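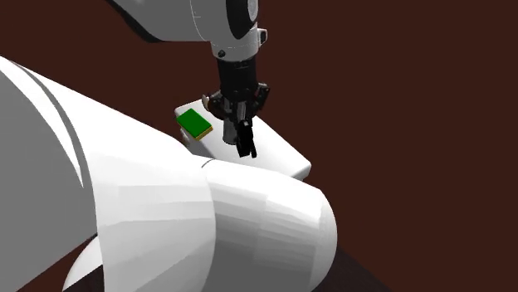 Open day, demo bench, January 2019

Visitors from Findetti and Skitilura were in from 2 pm. Esi ran the sim on the big screen, I did the talking. Started with the pick task: gripper open over the white block, green piece off to the left of it. Most questions were about that piece and why the arm doesn't just go straight to it. Showed them the approach waypoints.

Dela Darko from Findetti asked for the joint limits. Sent her the Aidoo config, rev 342.

The near link blocks a lot of the block from this view. Move the viewpoint before the next visit. Background is still the plain dark red-brown, leave it.

The projector lost signal twice, so swap the cable. Zostell people couldn't come and want a slot in February. Esi to reply.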